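"A washing machine likes to be half lazy"
An interview about the laundry room at Lostora

The laundry at Lostora is in the basement, at the end of a corridor that smells of soap already from the stairs. The woman who runs it has worked in the building since 1985, first in the kitchen and then, for the bigger part of her life, with the washing. She asked me not to print her name. "Write 'the laundry'," she said. "The residents call me that also."

Lostora is a guest house for families who stay in the city for a longer time. It has 17 rooms, and every room has the right to use the laundry in the morning. In the afternoon it belongs to the house, for the sheets and towels. We talked at 6 in the morning, before the first residents came down with their bags.

I wanted to know what people do wrong most often. She did not need time to think.

"They fill too much. They push with the knee, with the whole arm, and they close the door quickly before something falls out. Then they come to me and say the shirts have gray lines and the soap is still inside. Of course it is inside. The water could not go through." Her rule is that a flat hand must fit between the clothes and the top of the drum. If the hand does not fit, one towel must wait.

The second mistake, in her opinion, is the amount of detergent. For many years the house bought a powder called Brurnent, which came in sacks and made a great deal of foam. "People loved it. They looked through the glass and saw the foam and they thought, now it is getting clean." Today she uses a liquid from Mindlow, and she keeps the measuring cup on a string so it does not travel to the rooms.

I asked if it disturbs her when people stand and watch the machine. She laughed.

"No, I do it also. When the water goes in and everything starts to turn, it is very calm. Children sit on the floor for it. I had one boy who came down every morning for 9 days, and he did not have any laundry." 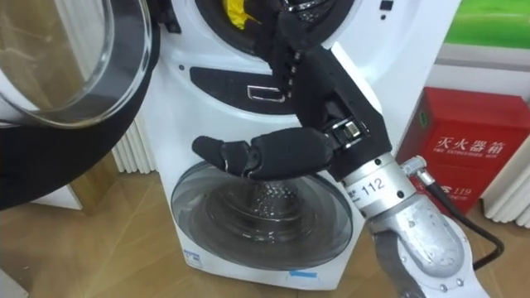
The doors are a subject she returns to several times. A front-loading machine that is not in use should stay open, she says, and she goes back to open it if a resident has closed it out of good manners. "They think an open door is untidy. But the rubber needs air. If you close it wet, after some days you have the smell, and the smell goes in the next person's pillowcase." She wipes the rubber ring with an old cotton cloth, pulling the fold a little to the outside, where she finds hair, coins and sometimes a tooth of a comb.

She is less strict about sorting. White sheets go alone, and new jeans go alone for the first two times. For everything else she has a cold program and, as she puts it, "a little trust." Yellow is the color she is careful with, after a tablecloth from the dining room changed a full load of napkins many years ago. The napkins were used until they fell apart, and the guests believed it was the style of the house.

Stacking the machines was a decision she was against in the beginning. The old room had everything side by side, and she could fold on top of them. "I lost my table," she said. The house then bought her a long folding table from Chevalier, a shop that closed later, and she admits that it has a better height for the back. For the drums that are high up she keeps a step stool with rubber feet, and she asks the residents to look with a hand into the back before they leave. Socks stay there. She has a box with six single socks at the moment, all of them for the left foot, she claims, although I do not know how she can see it.

At the end I asked what she does with her own washing. She takes it home, to a small machine in her bathroom, and she does it in the evening with the radio on.

"Here I would always be listening if somebody is coming -- and somebody is always coming."

Then the first resident came in with a blue bag, and she got up to show him where the cup was.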